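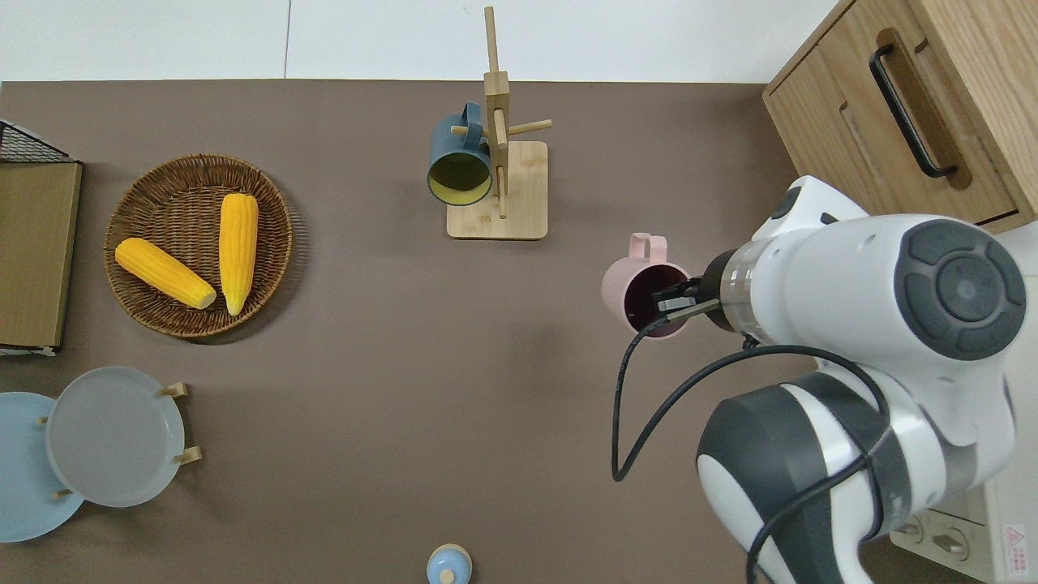

Mugs, plates and a basket of corn on the long table

About Us

Truketti sells everyday kitchenware and the things that hold it: mug trees, plate racks, baskets, boards, wire racks and small cabinets. We started with a single shelf in a hardware store in Prumberg and now have our own shop, a stockroom and a workroom behind it. The shop is 705 square feet. The stockroom is bigger than that and never feels like it.

Most of what we sell is meant to be used daily and left out on the counter. We do carry a few pieces for holidays and large dinners, but they take up one bay near the door and we don't plan to add more.

What we carry

Mugs and cups. Mugs are the largest part of the shop. We stock them in solid colors, with a plain outside and often a different color inside. The dark blue-teal with the yellow interior has been in the range longer than any other and is the one people come back for when they break one. Pale pink was added later and sells mostly in pairs. All of our mugs are sold singly. If you need one to replace a broken one, you can buy one.

Plates. We keep plates in light blue, light gray, cream and white. Sizes are dinner, side and a shallow bowl plate that works for pasta or salad. The light blue and light gray are close in tone and many customers mix them. Plates are also sold singly, with a lower price per plate if you take six or more of the same size.

Mug trees and plate racks. The bamboo mug tree has a square base, one post and short pegs. The pegs are short on purpose so a mug can be lifted off without hitting the one above it. The plate rack uses small wooden pegs and holds plates on edge. It fits our dinner and side plates and most other round plates of the same size. It does not fit the shallow bowl plate, which should be stacked.

Baskets. Our woven baskets come in round and oval. People use them for bread, onions, corn, fruit, mail, keys. The round one in brown is the most popular. We also sell a cloth liner for it, in natural or dark gray, that goes in the wash.

Boards and wire racks. Cutting boards are sold in three sizes. The black wire racks can be used on the counter or inside a cabinet.

Cabinets. We have one line of small cabinets in light oak with black bar handles. The drawer version is the one we keep on display. Cabinets are made to order in Prumberg by the Wokero workshop and take longer than anything else we sell. Please ask about the current wait before you pay a deposit.

The table

Every item is tried on a table before it goes on the shelf. We set it up the way a kitchen counter is usually set up, with a tree for the mugs, a rack for the plates, a basket with food in it and a board to one side. Things that look fine alone can be a nuisance next to each other. A basket may be too wide to leave room for the rack. A mug handle may be too thick for the peg. We found both of those problems on the table and changed what we ordered.

The handle question comes up often enough that we now give the peg size on the mug tree's label and the handle opening on each mug's label. If the second number is larger than the first, the mug will hang. Mugs from other makers can be brought into the shop and tried on the tree. Please bring them clean.

We restock the table each September with whatever is new for the fall, and it stays in the workroom for the rest of the year with small changes.

How we choose

We look at four things when we take on a new product.

Can it be replaced one piece at a time? We avoid boxed sets where losing one piece spoils the rest.

Can it be cleaned without special products? If an item needs oil or a particular soap, we say so on the shelf card. The boards need oil. The baskets need a dry brush and should be kept out of the sink.

Does it fit a small kitchen? Many of our customers rent apartments with one short counter. Trees and racks take plates and mugs up off the surface, and we measure how much counter each one takes up. The measurement is on the label.

Will the maker still be making it in a few years? We ask, and we have been wrong before. When a color is going to be dropped we put a note on the shelf as soon as we know so that people can buy spares.

Our makers

We buy from 40 makers and wholesalers. The cabinets come from Wokero, as mentioned. The plates and most of the mugs belong to a line called Lü, which is made for us to our own color list. Lü began with two colors of mug and one size of plate. The rest of the stock comes from small firms and changes from year to year.

We do not sell other shops' returns or seconds. Our own seconds, usually a mug with a speck in the glaze or a plate that sits slightly uneven, go on the bottom shelf by the register at a reduced price. They can't be returned.

Numbers people ask for

The shop and the website together list 3000 products, counting each color and size as its own item. Of those, 70 are mugs. The website shows what is in the stockroom that morning, and it is not updated again until closing.

Ordering and pickup

Orders placed before noon are packed the same day. Mugs are wrapped separately and packed upright. Plates are packed on edge with cardboard between them, the same way they stand in the rack. We reuse boxes when they are sound, so your order may come in a box with another company's name on it.

Pickup is at the side door in Prumberg. Ring the bell and have your order number ready. Cabinets are heavy and need two people and a vehicle with a flat floor. We can hold a cabinet for two weeks after it is finished.

If something arrives broken, send us a photo of the piece and the box and we will send another. You don't need to mail the broken one back.

Classes and visits

Twice a month we open the workroom in the evening for a short class on setting up a small kitchen. The class covers where to put things you use every day, how to get plates out of a deep stack, and what can come off the counter altogether. It runs from 6:30 to 8 p.m. and there is room for ten. Sign up at the register or through the form on the Classes page.

School and community groups can visit by arrangement in the morning. Children are welcome, and the table has pieces on it that they can handle.

Working here

When we have openings they are posted on the Jobs page and on the shop door. Most jobs are in packing and stock, and some hours are in the shop. Training is paid. We do not keep applications on file between openings, so please apply again if you have applied before.

Contact

Use the form on the Contact page for orders, returns and questions about sizes. For wholesale, choose "Trade" from the menu. We answer in the order messages arrive, normally by the end of the next working day.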